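Washer (hardware)

A washer is a flat ring that goes under a nut or the head of a bolt. I've been keeping this entry going for years, and I still get a little excited about them! The ring spreads the load over a wider patch, so the bolt doesn't chew into whatever it's holding.

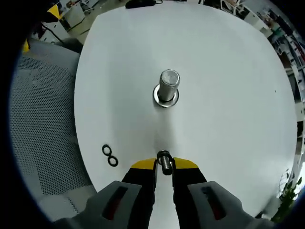 Most people meet three kinds: plain, spring and toothed. Plain ones are my favorite (cheap, dull, perfect). Spring washers are split and slightly twisted, and folks argue about them all the time.

I sorted my own tin in March and got 1,283 washers out of it, mostly plain steel, plus 10 nylon ones I can't remember buying.

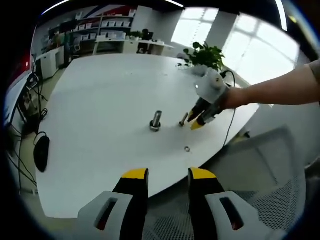

Sizes and fit

The hole should be a touch bigger than the bolt. Too big and the ring slides off center, and then you're pressing on one side only. I keep a sheet of 40 common sizes taped inside my cupboard door at Kernport.

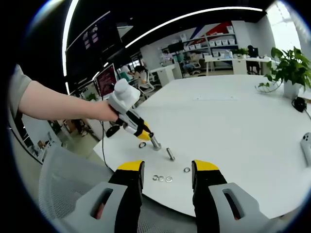
Oratile Mofokeng wrote in to say I'm too easy on spring washers, and that on anything that shakes a lot a locking nut does the job better. Fair enough, I've moved that up my list of fixes.

Rubber washers are a whole other family, made for sealing taps and hoses, and they really deserve their own page. 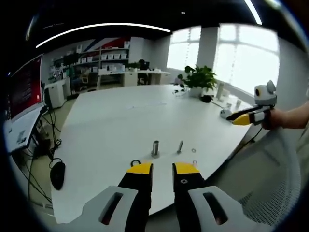 Gridell, March

New in this update: a note on fender washers, the extra wide ones, great on thin sheet metal.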